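Print this story
E-mail this story

Pappas tableware shop to reopen with dishes from 54 households

By Despina Giannakopoulos
August

The Pappas tableware shop will reopen later this month with a long table of secondhand bowls and dishes given by 54 households in the neighborhood. Everything on it will be sold to pay for new shelves in the back room.

The shop closed in the spring after a water pipe broke above the storeroom. Owner Gerasimos Vrettos said the repair bill came to $2,729, and the shelving was not covered.

"We asked people for one good piece they no longer use," Vrettos said. "Most of them brought a bag."

Sorting began last week. Plain white bowls and brown serving dishes make up much of what came in. Pieces with chips are set aside, and the rest are washed before they are priced. 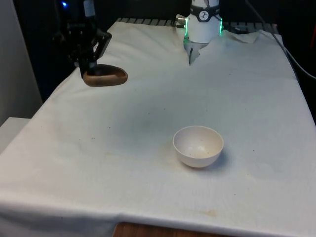

A white bowl on the cloth-covered table, with a brown oval piece held above it.

Prices will start at $3 for a single bowl and go up to $5 for the larger dishes. Matching sets will be tied together and sold as one. Themis Moschos, who is pricing the stock, said buyers should bring their own bags and newspaper for wrapping.

Anyone who still has something to give can leave it at the side door before 5 p.m. The shop cannot take knives, glass lids or nonstick pans. Cast iron is fine if it is clean.

The shop will open at 10 a.m. on the first day of the sale. Parking is on the street only.

Get local news in your inbox. Sign up for our free newsletter.
This site uses cookies. By continuing to browse, you agree to their use.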